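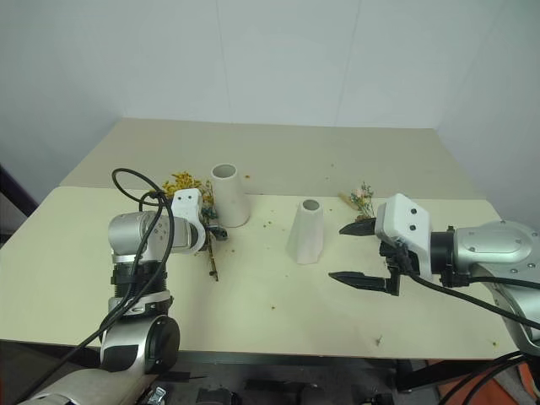
Project Report: Planning and Budgeting for the Two-Arm Flower Station

Our team name was Zhuravel, which was Stepan's pick, and I'm writing this up on behalf of all of us (me, Stepan Marchuk and Raíssa Marinho). Our advisor was Bronwyn Trevaskis. She told us at the start that the grade would be for the plan and the money side, and the arms moving was sort of a bonus. I did not believe her until I saw the rubric.

What we had to do

The task was to take a station with two arms that the department already had and work out what it would take to make it a decent practice setup for handling delicate stuff. We went with dried flowers and vases. Fresh flowers would have meant a trip to the store every week and I wasn't going to be the one doing that! Dried ones sit in a box and wait for you. They also shed like crazy, more on that later.

So the report is mostly a shopping list with arguments attached. We had to say what we'd buy, what we'd leave alone, and what we'd put off until next year.

How we started (badly)

In September we made a giant spreadsheet. It had every part either of us had ever heard of, including a force sensor that cost more than everything else on the sheet put together. Bronwyn looked at it on a Friday afternoon and asked which of these things we had missed while working. Well, we hadn't worked yet. She sent us off to use the station as it was and write down every time we got annoyed.

That turned into the annoyance log, and I think it's the best thing we made. After 19 sessions we went through it and sorted the entries by what they'd cost to fix. A surprising amount of it was cheap or free. The most common complaint, by a mile, was cleaning up crumbs.

What the log told us

Grippers. Both arms have white parallel grippers with black fingers, and on the arm we use on the right, the fingers are serrated. The teeth are great for hanging on to things and not so great for a dry stem if you close too hard. We looked at soft pads from two suppliers, Prulteck and Flomeck. Prulteck had the nicer ones but would only sell them in packs way bigger than we needed. Flomeck sells them in pairs, so we wrote them in. We budgeted for 3 pairs, one for each gripper and a spare.

Cables. The cables on these arms loop up high over the wrists, and I was convinced we needed a proper cable management kit. Stepan said no. We argued for most of a week (sorry to everyone at the next bench). In the end he went through the log and found only 5 entries about cables, and most of those were me saying they looked messy. Fine. We put in some clips and hook-and-loop ties and took the kit off the list.

Vases. Ours are white and they aren't the same shape, and we wanted it that way. One opening is harder to hit than another, so you get an easy job and a harder job on the same table. The trouble is white vases on a cream table against a white wall. Raíssa thinks the cameras would have an easier time with some contrast, and I agree with her, so we put in a darker table cover. It's one of the cheapest lines in the budget and I'd buy it first.

The flowers themselves. I had these down as a one-time cost. Wrong! Every bunch we handle leaves bits on the table and gets a little thinner, and the yellow ones seem to be the worst. We changed it to a line that repeats each term, 7 bunches a term, mixed colors. If you're doing a plan like this, please go through it and ask which things get used up. We had the flowers, the pads and the ties all filed under "equipment" and none of them really are.

A typical job for us is splitting the flowers between two vases, with the yellow bouquet at the back and the pinkish bundle meant for the one in the middle. Most of what's in the log came out of doing that one job.
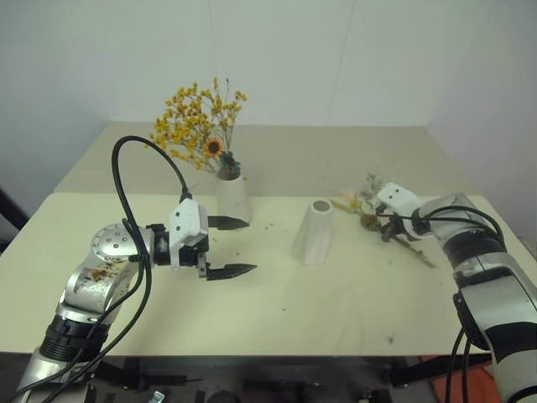 What we left out

The force sensor, obviously. We gave it a page in the appendix with a quote from Biment, in case the department has money left over at the end of the year. We also left out a third camera, a new table and a fancy storage cabinet (a plastic bin with a lid does the same thing).

What I'd do differently

I'd start the log on day one and not open a spreadsheet until it was full. I'd also ask about shipping way earlier. We had the pads priced perfectly and then shipping came in and I had to redo the whole page the night before it was due.

And I'd put a hand vacuum on the list. We forgot it! All that complaining about crumbs and we wrote in a brush.

Comments

Bohdan Tymoshchuk: Did you get a lead time from Flomeck on the pads? We're doing our budget now and ours just says "in stock" with no date.

Vira Bilyk: Stealing the annoyance log idea for our group, hope that's ok.

Stepan Marchuk: For the record the cable argument was two days, not a week. @Bohdan they told us to plan on 3 weeks.

Raíssa Marinho: it was a week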